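Hi all,

Catching up on the sourdough thread after a week away — what a lot of mail! I've tried the cooler overnight rise that Hannelore suggested and I'm sold. My last two loaves had real spring, and the crust sang when they came out (my favorite sound in the world).

I left the dough by the window overnight, covered, and baked first thing.

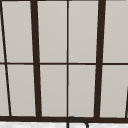 ## Flour

I'm down to the last of my Bralby whole wheat and I mix it half and half with plain bread flour. 600 grams total makes one big loaf for us. More whole wheat than that and it gets heavy, though my neighbor likes it that way and takes the ends for toast.

## Starter

Mine went gray and sulky in the heat, so I fed it twice a day until it perked up. I scrape the old stuff into the compost and wash the jar every other feeding. Do it before the paste dries or you'll be chipping at it all night. 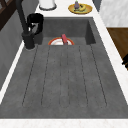 Cledwyn Powell wrote:

> I never wash the jar at all. Mine has a crust on it like a barnacle and the bread is fine. What I'd worry about is your water. Let it stand overnight before you feed.

Okay, I'll try standing the water, but I'm keeping my clean jar — sorry, Cledwyn! I filled a pitcher last night and I'll use it for the next feeding.

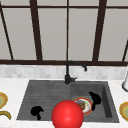 Can you freeze a starter? Dry it instead: spread it thin on parchment, let it go crisp, and crumble it into a jar. Rosalía revived hers in November after months in a cupboard.

Amancay, I still owe you the rye recipe. It's on a card somewhere.

Donnie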